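Tube Lights in Big Rooms: Your Questions

Last updated: 19 June 2021

I've been looking after lighting at Unden for long enough that people now stop me in the hallway to ask about tubes, and I love it. Fluorescent lighting is a wonderful subject once you get into it (my family may disagree). These are the questions that come up most. If yours is missing, call extension 3465 and ask for me or for Asnakech Shiferaw, who handles our supplies and knows the stockroom far better than I do.

Why do big rooms so often have long tubes?

They spread light beautifully! A single bulb throws everything from one small point, so you get hard shadows under your hands and glare if you glance up. A long tube gives off light along its whole length, and when several run parallel across a ceiling the shadows from one get filled in by the next. For a room where people need to see what they're doing from wall to wall, it's a lovely, even kind of light.

Which way should the rows run?

In a long room I like them running the long way, so that people mostly look along the tubes. Looking across them puts a lot more bright surface in your eyes. If there are benches, try to have the rows fall to either side of where people stand, so nobody works in their own shadow. In a room that gets rearranged every month, don't worry too much. Just keep the spacing even.

What do the numbers on the end of a tube mean?

The T number is the thickness, in eighths of an inch, so a T8 is one inch across and a T12 is an inch and a half. You'll also see the wattage and usually a color code. In a code like 840, the 8 tells you the color rendering is in the eighties and the 40 stands for 4000 kelvin, a clean neutral white. An 830 is warmer and an 865 is much bluer. Bring me the whole code when you want a match — "the white one" has led to some very patchy ceilings.

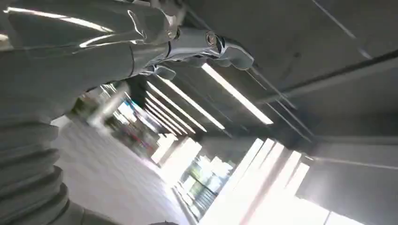 How do I know when a tube is getting old?

Look at the ends. Dark gray or black bands near the caps mean the tube has been working hard for a long time, and flickering or a slow start usually follows. A tube that glows only at the ends and never fully strikes may be worn out too, though on older fixtures it can also be the starter. Swap the starter first, as it costs very little.

Should I replace one tube or the whole row?

For a tube that fails early, one is fine. Once they start going one after another, do the row in a single visit. The new ones will match each other, and you only have to get the ladder out once. We did this with the big room in June and I was grinning all afternoon.

Do new tubes need any breaking in?

On an ordinary switch, none at all. If they're on a dimmer, many people run them at full brightness for 100 hours first so the output settles down. I'm a believer, and it's an easy thing to do with a room that's in use all day anyway.

Can I clean them?

Please do! Dust steals a surprising amount of light. Turn the power off at the breaker, let the tubes cool, and wipe them with a dry or barely damp cloth. Everything has to be completely dry before the power goes back on.

What if one breaks?

Clear people out, shut off the heating or air conditioning, and air the room for at least 5 to 10 minutes. The tubes contain a little mercury, so no vacuum and no broom. Scoop up the pieces with stiff card, pick up the rest with sticky tape, and seal it all in a jar or a strong bag. Whole dead tubes go in the long box by the stockroom door for recycling.

Would LED tubes fit the same fixtures?

Some will, some won't. Certain types work with the existing ballast and others need it bypassed, a job for an electrician. Send me the ballast label and I'll happily look it up.

Ewan Rakena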